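How to Plan a Joint Research Workshop With a Partner University

Most advice on international academic workshops is written by people who want you to have more of them. I have helped run nine, and I would say four were worth the airfare. What follows is the order I now do things in, with my doubts left in.

Step 1. Find out whether you need a workshop

Ask both project leads, separately, to write down what should exist afterward that doesn't exist now. A draft proposal counts. A shared protocol counts. "Stronger ties" does not count, whatever your international office tells you. If the two answers don't overlap at all, book a two-hour video call and save the money. On the Lasine project we skipped this, and the two sides arrived with different ideas of what the meeting was for. It took until lunch on the second day to notice.

Step 2. Settle the money in writing

Who pays for flights, who pays for hotels, who pays for dinner. Get one email that says all three and have both sides reply to it. Host universities often say "we will take care of local costs," and that phrase can mean a hotel for everyone or a bus pass. Ask about visas and insurance in the same email. Students should never have to pay up front and wait for a refund, though plenty of departments still expect it.

Step 3. Keep the guest list short

Fifty people is a conference. You'll be pushed toward that number anyway, because large attendance looks good in the annual report. Invite the people who will do the work, including the doctoral students, and let the deans come for the opening hour. Gaétan MacLeod, who coordinated our side of Zemico, used to ask each invitee for one sentence on what they planned to do there. Those who couldn't send one were thanked and left off. I thought it was rude at the time and have since copied it.

Step 4. Cut the opening ceremony

You won't get rid of it. Some partners take it seriously and they have a right to. Agree on five speakers at most, give each a time limit, and put the group photo right after the speeches while everyone is still in the room. Check the spelling of every name and title with the person it belongs to. Stępień loses its marks in half the programs I see, and so does Noémie.

Step 5. Build the schedule around working time

A full day of talks feels productive and rarely is. Slides can be sent ahead. I allow talks in the morning only, and short ones, then give the afternoon to small groups with a named task and a named person who writes things down. Leave real gaps — jet-lagged people don't think well at 4 p.m., and much of the useful talk happens over coffee anyway. Be wary of any session called "networking."

Step 6. Treat the lab visit with suspicion

Every host wants to show off the labs. Twenty minutes of walking past closed doors in a large group does little for the guests. If you include a visit, split people up by interest, let them stand close to the work, and have the students who use the space do the talking. Ask beforehand whether guests may take photos and whether those may be posted.
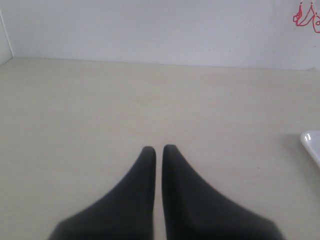
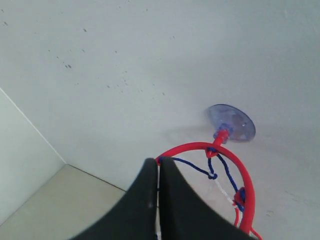
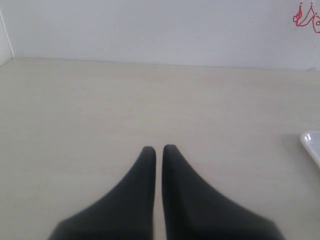

Step 7. Write the follow-up before everyone leaves

Hold back the last hour for this and guard it. Each task gets one name and one month. Noémie Chisholm ran this part at Vumska and wouldn't let a group report "we will continue discussions"; she sent them back to the table until they had something a person could be late on. Put the list in a shared file while people are still in their seats.

Step 8. Check whether it worked

Feedback forms handed out at the door will tell you the food was good. They are filled in by tired, polite people who want to catch a train. Wait a few months and go back to the answers from Step 1. Does the draft exist? Has a student moved between labs? If the workshop was in spring, December is a fair time to look. Send both sides the result, even if it's thin, and do it before anyone starts asking for dates for the next one.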